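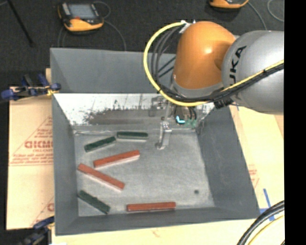
Bin Picking at the Brillport Shared Workshop

Gallery updated Aug 9, 2022

The grey bin went in this summer, on the boards at the foot of the arm. Until then we had been picking parts from a flat tray, which was too easy and taught us very little. The arm is a second-hand KUKA that the workshop bought from a packaging firm in Clutville. Esben Riis did the wiring and Benvinda Neves wrote the software, a small program we call Mulligan because it is allowed a second go at every pick.

The bin
Sloping sides and a flat base. Clamps hold it at the left, and there is blue tape on the boards near the front right corner. If you use the bay for something else, leave the tape where it is.

The blocks
Three red and three dark green, the green ones shorter. They are tipped in by hand and left as they fall. A block lying close to a wall is the hard case, as the finger needs room to get down beside it. Purificación Cabello cut the set and has offered to make a blue one.

The finger
Slim metal with a small rounded tip, on a bracket. It is the 11th version. The earlier ones were too thick to reach into the corners, and version 2 bent on its first day.

The cables
The yellow one goes round in a wide loop by the orange joint, with the black and grey bundle inside it. Esben wants the loop shorter. Halldóra Þorgeirsson wants it left alone until we know how far the wrist has to turn — that is still being argued over.

The controller
Black and orange, kept on the dark floor behind the bin. Please put it back there when you finish, with its cable clear of the rim.

Results so far
In July we logged 216 attempts and 153 clean picks. Most of the misses were green blocks against the left wall. Birthe Kragh keeps the log and can send a copy to any member who asks.

Next
A deeper bin is on order from Trirnero and should be here in September. The present clamps may not fit its rim — bring in any larger ones you can spare.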